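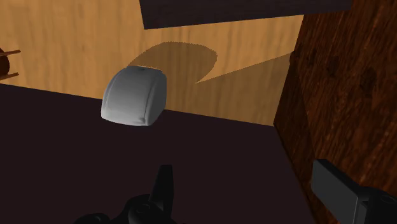

Slide 1: gray block, dark surface (render)

OK, so hi everybody, thanks for coming back from coffee. I'm going to talk about turnaround times at Cavside – and yes, I know, the Bramdale people have heard some of this!

Slide 2. We flew 1,124 sectors in October, up from 990 the year before, with the same 8 aircraft. Pause here, let them read it.

Where did the extra flying come from? Mostly the Codham route. Torbjørn Solheim moved the first departure to 5:50 a.m. and that opened up one more rotation a day. (Crews grumbled. I would too.)

Slide 3 is fares. Skip if we're running behind. Yield on Codham slipped a bit and I don't love it, but the planes are fuller.

Then hand over to Ronja Öberg for the Wallin fuel contract – she has the clicker.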